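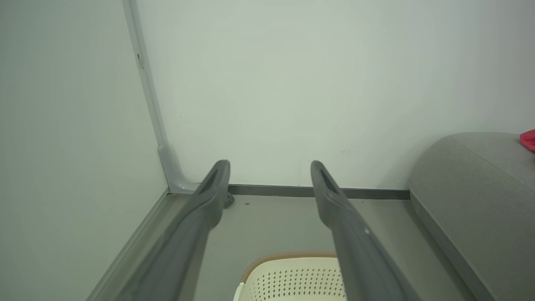 4.2 Corner approaches

Wrist-view policies tend to fail where large parts of the view carry little texture, and room corners are the hardest case in the Hirus set. Of the 600 episodes recorded, 111 include a corner approach, and these were held out for the test reported in this section. Figure 3 is typical: both walls are off-white and nearly uniform, so the usable cues are confined to the trim at the seam, the dark baseboard and the edge of the gray seat. The open fingers also hide part of the basket, the target object, near the bottom of the view. We therefore masked the fingers before feature extraction – the mask is fixed for a given opening width – and let the policy carry its last estimate of the basket rim for up to 10 steps.

Figure 3. Wrist view during a corner approach, gripper open.

Training followed the Brekke schedule without changes, using a batch size of 96. Two annotators labelled the rim in each held-out episode, and disagreements were settled by Dušan Ionescu. With the mask alone, the policy still drifted toward the wall when the rim left view. Adding the carried estimate reduced this drift, although the gain was small for approaches along the seam itself. The Pesetti baseline, which has no memory of earlier views, showed the same drift in both conditions. We did not tune the carry length separately for corners – a longer one may suit slower arms.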